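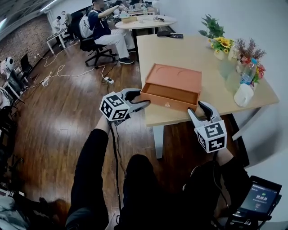

June 2024, open day, notes for the group

Visitors from Stallach and Mulero this morning, then the Bravo people after lunch. Liis ran the door and the sign-in sheet. Florencia and I took turns on the hand-held grippers. Station was the usual light table with the plants and glassware down the right side and the orange drawer box at the near edge.

Task shown: open drawer, pause, close drawer, release. We kept to this one for every group. The lid recesses on the box were left unused. The longer sequence (item into drawer, close, item out) is not ready to show and I would leave it out in November as well unless the regrasp gets better.

Setup notes:
Marker cubes checked on both grippers before the doors opened. Left one had a slightly loose screw, tightened.
Pads are the black rubber ones. The old set slipped on the drawer knob in rehearsal.
Timer on the tablet reset before each run. Forgot once with the Mulero group, so that run has a wrong start time. Marked in the log.
Cable from the left gripper hangs on the leg side. It is long enough to step on. Needs a clip at the belt.

Runs: 68 recorded over the day, including visitors' own attempts. 5 thrown out, all for lost tracking on the right cube. In each case the operator had rolled the wrist inward and the other gripper blocked the view. Same fault as at Stedum. Florencia thinks a second marker face at an angle would cure it. I would first try starting with the right hand further out.

Visitors' attempts were slower than ours but mostly clean. The common error was pulling the knob upward as well as outward, which tips the box. Two people asked why we don't fix the box to the table. We want it to move a little, otherwise the data teaches nothing about holding it steady with the other hand. Put this on the handout.

Questions I could not answer properly:
1. How much of the pad wear shows up in the recordings (Stallach). No idea. Should compare first and last runs of the day.
2. Whether the finger opening is logged at the same rate as the pose (Bravo). I said yes. Checked afterward, it is logged at half the rate and filled in. Liis will write to them with the correction.

Floor: power strip and white cables still run across the walking area. Tape was requested and did not arrive. Visitors were told to keep to the brick wall side. Get cable covers before the next one.

Talk ran over by some 5 minutes in both sessions. Cut the calibration part, or move it to the end for those who want to stay.

To do: clip for left cable (me), angled marker test (Florencia), handout and Bravo email (Liis). Logs are copied to the shared drive under Mulero visit, bad runs in their own folder.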